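Etik Community Help > Bench Cells > Two-Arm Setups > Maintenance

Left and right arm disagree on where the block is after re-tensioning the frame

3 answers | 14 shares | 5 min read

Posted by trotthorpe_bench, 7/11/25

I look after a two-arm cell at Trotthorpe. Both arms are bolted to one aluminum rail along the front edge of a white tabletop. The enclosure is T-slot extrusion with wallpapered panels on three sides. The task is block stacking and handover: one arm holds a block, the other brings a second one to it, and the studs have to line up.

In June I re-tensioned the frame because the back corner joint had worked loose. I also took the right arm's base plate off the rail to get at a cable, and put it back by eye against a pencil line. Since then the two arms do not agree. If I teach a point with the left arm and send the right arm to the same coordinates, the right gripper arrives off to one side. The offset gets worse the farther the point is from the rail.
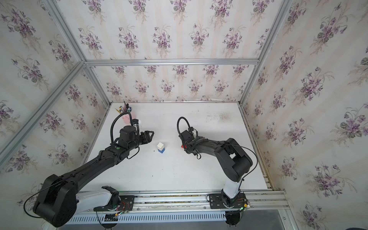 What I have tried so far: re-homed both arms, power cycled the controllers, reloaded the saved calibration from before the work. The saved file has 168 point pairs in it and was good for months. Reloading it changed nothing. Single-arm picks with the left arm are fine. Single-arm picks with the right arm are fine too if I teach the point with the right arm. The problem only shows up when they share a point.

Two things I need to know. Is there a way to correct this without running the full calibration again, which takes most of a shift on our setup? And could the wrist cables be pulling the gripper off? I rerouted the right one when I had the plate off.

Posted by flendano_cells

Your old calibration file describes a right base that is no longer where it was. Reloading it cannot help. It stores the transform from the left base to the right base, and you changed that transform when you moved the plate.

An error that grows with distance from the rail is what a small rotation of the base looks like. A plate set back against a pencil line can easily be turned a little. A pure shift along the rail gives the same error everywhere on the table. You may have both.

You do not need the full routine. The joint offsets inside each arm are still good, as your single-arm picks show. Only the base-to-base transform has to be redone. On our cells the order is:

1. Loosen the right base plate bolts just enough that the plate can be nudged. Support the arm first. Motors off.
2. Lay a straightedge across the front faces of both plates. Seat the right plate flat to it.
3. Tighten the bolts in a cross pattern, in two passes. Check the straightedge again after the second pass. Ours always creeps on the first.
4. Fix a pointed target to the table. Touch it with the left arm, record, then touch it with the right arm, record. Do not move the target between the two.
5. Repeat at 22 positions spread over the area both arms can reach. Put plenty of them far from the rail and a few close in. If all the positions sit in a line, the fit will be poor.
6. Run the base fit only, with joint offsets locked. Save under a new name.

Keep the old file, but rename it so that nobody loads it by accident.

After that, test with a handover in the air as well as a touch on the table. The table hides height error because the block simply stops when it hits the surface. Hold one block in the left gripper, bring up a two-block stack in the right, and stop just short of contact. Look at the gap from the front and from the side. We use four toy bricks for this, two white, one blue and one red, and leave the spare one on the table behind the grippers.
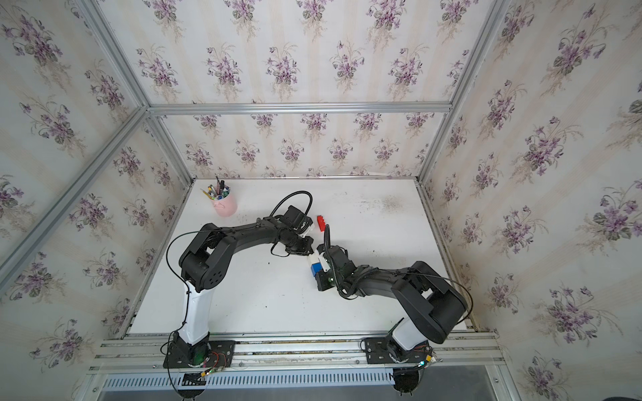
Air handover check: white block in the left gripper, white and blue pair in the right, red brick on the table.

On the frame — I would not expect the re-tensioning to matter for this fault, provided the arms are bolted to the front rail and the rail itself did not move. It matters a lot if you have a camera mounted on the extrusion. In that case the camera has to be recalibrated as well, after the bases and never before.

Posted by chau_line2

I had the same thing on the Châu cell and it was bolts. Tighten everything. Ours threw code 669 a few times first, so look in the log for that.

Posted by slotnut

The answer from flendano_cells is right on the base fit. Adding the part about the cables, which was skipped.

A wrist cable can pull the gripper off, but the error looks different. It changes with wrist angle and does not depend much on distance from the rail. To check, send the right arm to one point from two different approach directions. If the tip lands in the same spot both times, the cable is not your problem. If it lands in two spots, either the cable is dragging or there is play in a joint.

The loop above the wrist should be free through the full wrist rotation. Turn the wrist by hand with the power off, end to end, and watch the loop. It should open and close without going tight. The thin cable along the forearm wants slack at the elbow too, and it should not be able to drop into the joint. Tie it on the forearm side, and leave the tie loose enough to slide.

Two smaller items:

Dirt on the rail. If there is a burr or a crumb under the plate, it will sit tilted however well you line up the front face. Take the plate right off, wipe the rail and the underside, run a fingernail over both.

Cycle count. Note the count when you save the new file. We recheck the base fit whenever the counter has gone up by 3,002. It is an odd number because someone typed it that way in the first config and every cell has copied it. The interval itself works fine.

I disagree with "tighten everything." If the plate is turned and you tighten it, you have a tight plate that is still turned. Line it up first.

Posted by trotthorpe_bench

Followed the six steps. The straightedge showed a visible gap at one end of the right plate before I loosened it, so rotation it was. No 669 in the log. The two-direction test landed in the same spot, so I left the cable alone. Base fit went through on the second try — on the first I had bumped the target halfway along and had to start over. Shared points now agree near the rail and at the back of the table. Frame camera is still to do.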